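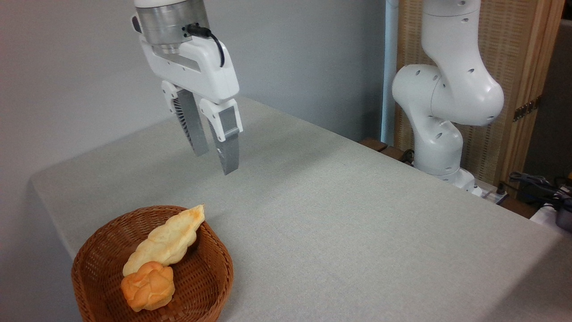

One reader of the first draft objected that a regional magazine of arts and local history should not be judged by its newsletter, and that the print issue was where the editors put their effort. The objection was accepted in part. Section 2 now covers both formats.

1. Material

The report examines Wundance, a quarterly magazine of poetry, essays and local history published in Grotstead. The sample consists of 30 newsletters and 7 print issues. Each item was logged by type (poem, essay, interview, event notice, appeal for funds), by length and by position.

2. Method

Items under 200 words were coded as notices. Longer items were coded by main subject. Each item was coded twice, with a month between passes. Where the codes differed, the second was kept. Reprints from the Kernano chapbook series were logged under their original type and marked with an R.

3. Results

Poems appear in every print issue but seldom in the newsletter, where they are mostly represented by a title and a link. Local history shows the opposite pattern. Short pieces on mills, schools and the Lazăr printing shop run first in the newsletter and reach print later, usually with added notes. Event notices fill most of the newsletter from April until the end of summer.

Interviews were harder to place. Several combine a reading list with an announcement, and 2 were left uncoded.

4. Limits

The newsletter archive has gaps in its early part. Page position could not be compared directly with position in an email, so the two were tabulated separately. Circulation data was not available for either format.

The coding sheet is attached as Appendix A, and the list of reprints as Appendix B.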